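Pramine Hand Gripper, Two-Finger
Sold and serviced by Drikdale

Home / Grippers / Hand-held / Pramine two-finger

Overview

The Pramine is a hand-held two-finger gripper with a camera mounted behind the fingers. It is made for people who record handling work in ordinary rooms: picking up clothes, folding, sorting, putting things away. The operator holds the grip and works the trigger, and the fingers close on the object the same way they would on an arm fitted with the matching Pramine wrist plate.

Each finger is a set of dark linked bars running on silver pins and ending in a ribbed navy-blue pad. The outer bars have a long triangular cut-out to save weight. The pads tilt inward and give a little when they meet something soft, so they can take hold of a sleeve or a hem without the operator having to line up perfectly square.

This page covers what is in the kit, how to set the tool up, and how to look after it. Ordering and freight details are at the bottom.

What comes in the kit

Gripper body with grip and trigger
Two fingers, fitted and adjusted
One spare pair of ribbed pads, navy blue
Camera bracket and lens cover
4 spare joint pins with clips
Hex key, pin punch and a small tube of dry lubricant
Setup card

The camera is not included unless you order the Eden bundle. The Eden bundle comes with the camera already mounted and focused, and we recommend it for anyone setting up more than one tool, as matching the view between units by hand takes patience.

Setting up

Take the tool out of the case by the grip, not by the fingers. Squeeze the trigger slowly through its full travel three or four times. Both fingers should start moving together and the pads should meet along their whole face. If one pad arrives early, turn the adjuster under the trigger guard a quarter turn toward the late side and try again.

Fit the camera to the bracket and tighten the two screws evenly. With the fingers open, both pads should sit well inside the view, one on each side, with a clear space between them. The lens is very wide and the corners of the picture will be dark. This is normal and no amount of moving the bracket will get rid of it.

Hold the tool as you would for a real job and check the bottom of the view. Fingers that wrap too far forward around the grip will show up between the bars. A fingertip does no harm to the mechanism, but keep long nails clear of the inner links when the trigger is released — the return spring is quick. Operators with larger hands may prefer the long grip (sold separately).

Before recording, close the fingers on the setup card and wait for the tone. The opening width is measured from this point. Do it again whenever you change pads, and at the start of each day.

Working with clothing and bedding

Most of the wear we see in the service room comes from fabric work. Cloth sheds lint, lint works its way into the joints, and the trigger starts to feel heavy. Fleecy blankets are the worst for this. Cotton sheets are much kinder.

Coated and shiny garments bring a different problem. The ribs hold well on cotton and knits, but a slick surface can slide along them when the pads are dirty or worn. If your work includes jackets and similar pieces, wipe the pads more often and keep the spare pair handy. The softer Đàm pad fits the same mount and has finer ribs. It grips glossy fabric better and wears out sooner, so we don't suggest it for general use.

Dark, shiny material near a bright window is hard on the camera's automatic exposure. Lock the exposure on the bedding or table surface before you start, and draw the curtains if you can.
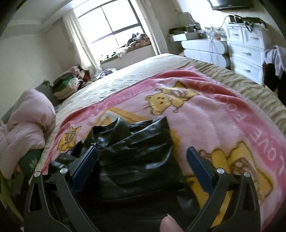 Watch for zips, hooks and press studs, which can catch in the cut-outs of the outer bars. If something does catch, open the fingers fully and back the tool out. Pulling sideways bends the thin link, and a bent link has to be replaced.

Cleaning and regular care

Every session: wipe both pads with a damp cloth and let them dry before the tool goes back in the case. Pick any threads out of the joints with tweezers. Blow dust off the lens, then wipe it.

Every 800 cycles: put a drop of dry lubricant on each pin, work the trigger, and wipe off what comes out. Don't use oil. Oil holds lint and will leave marks on people's clothes.

Every 3,000 cycles: change the pads and check the pins for side play. The cycle count is shown on the rear display when you hold the button down for two seconds. It does not reset on its own, so clear it after the pads are changed.

Changing a pad

Open the fingers and switch the tool off. Press the clip on the back of the pad and slide the pad out toward the tip. Clean the mount. Slide the new pad in with the ribs facing inward until the clip snaps over. Change both pads at the same time, even if only one looks worn. Close on the setup card to reset the opening width.

Changing a pin

Support the finger on a block of soft wood. Take off the clip, push the old pin out with the punch, and put the new one in from the same side. A new pin should go in with thumb pressure. If it needs a hammer, the hole has closed up or the links are out of line, and the finger should come back to us.

Common faults

Trigger heavy or slow to return: lint in the joints. Clean and lubricate.
Pads meet at the tip only: worn pads or a bent link. Change the pads first.
Opening width drifts during the day: loose sensor screw. Tighten gently.
Clicking as the fingers close: dry pin, or a clip that is not fully seated.
One finger appears higher in the view than the other: camera bracket has moved.

Service and spares

The service bench is open on weekdays and on Saturday mornings until noon. A full service covers new pins and pads, a fresh width calibration, and a camera check if you send the camera along. Please send the tool in its own case and include the charger.

Pads, pins and clips are kept in stock. Complete fingers are built to order and are sold as matched pairs only. Shipping is free on spares orders over $40. Tools and chargers ship at the normal rate.

Related items

Long grip for Pramine two-finger
Đàm soft pads, pair
Eden camera bundle
Pramine wrist plate, arm side
Hard case with foam insert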